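Jelness butcher-block worktop oil, 500ml – four stars

Bought January, writing this 12 June 2025 so it's had a fair go. Paid 17 quid for the tin, which felt steep next to the supermarket stuff at 6.

First coat went on lovely. Thin, not sticky, soaks in quick if the wood's been sanded properly (mine hadn't, did it again). Second coat next morning, third the day after. Tin says wait 16 hours between coats, I'd say leave it longer if the room's cold. Smell is there but not bad – bit like walnuts. Gone by teatime.

Colour hardly changes on pale wood. That was the main thing for me. Had Cellix before and it went orange, proper orange, took an age to sand back.

Water beads up fine for the first couple of months then starts to go dull round the places that get most use. Top up coat sorts it. Coffee wipes off. Red wine doesn't, not if you leave it overnight, ask me how I know. 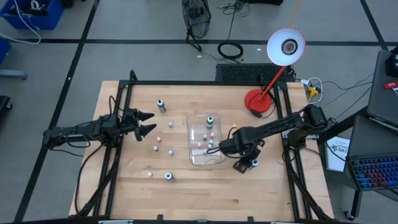
Lid is the bad bit. Dries shut. Had to use a screwdriver and bent it, now it's got cling film under it and lives upside down in the shed. For this money do a screw top, surely.

Also the cloth you get with it sheds fluff everwhere. Bin it, use an old t-shirt. And lay the rags out flat to dry after, dont scrunch them up, oily rags can catch fire on their own.

Delivery from the Brisville shop was quick, box a bit bashed but no leaks. Would buy again, just not the starter set at 50 – it's the same tin plus a brush and more of that awful cloth.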